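Granell Bath Showroom
Care and Cleaning FAQ – Floor-Standing and Smart Toilets
Last revised July 17, 2026

The answers on this page apply to display units, ex-display units and new units sold through Granell. Model-specific limits are in the booklet packed with each toilet. If the booklet and this page disagree, follow the booklet.

What should I use on the lid and outer surfaces?

A soft cloth, dampened with water and a small amount of neutral dish soap. Wring it out before it touches the lid. Paper towels are not recommended on gloss plastic, as they leave fine scratches that show under bright light.

White units and a pink cloth:
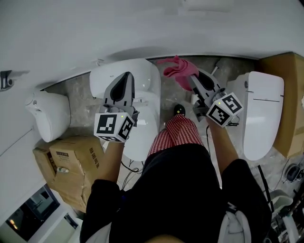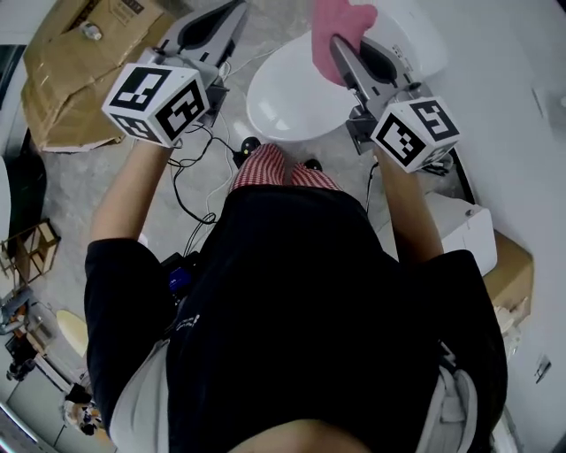

Can I use bleach?

On the ceramic bowl, diluted, yes. On the lid, seat, hinges or nozzle cover, no. Bleach yellows the plastic over time and attacks the seals. The same applies to acid descalers, which should stay inside the bowl and be flushed within 8 minutes.

Do I need to unplug a smart model first?

Yes, for anything beyond a quick wipe of the closed lid. The seat sensor and side button can respond to a cloth. On the Grinlow range, wait until the standby light goes out.

How do I clean the seam between lid and tank?

Fold the cloth over a flat plastic card and draw it along the seam in one direction. Do not spray into the gap. On the Grirkon, the control board sits behind this seam, and liquid damage there is excluded from the warranty.

How often should the nozzle be cleaned?

Once a week in normal use. Extend it with the cleaning function – do not pull it out by hand – and wipe from base to tip. Replace the nozzle filter every 6 months.

Do you sell the display units?

Yes, usually in April when the floor is changed over. Ex-display units are wiped down, tested for leaks and boxed. Prices start at $1,380 for smart models. Seats are always replaced with new ones.

Will you take the packaging away?

Cardboard is collected on the day of delivery if the toilet is unpacked while the crew is there. Later collection costs $150. Keep the carton until the unit has been filled and flushed, as returns are accepted in original packaging only.

The lid has a dull patch. Can it be polished?

Light marks can be reduced with Shen plastic polish and a dry cloth. Deep scratches cannot. Lids are stocked as spare parts.

Who do I contact about parts?

Lihua Wei for lids, seats and hinges. Kátia Evangelista for electronics and warranty claims. Have the serial number ready – it is on the label behind the bowl.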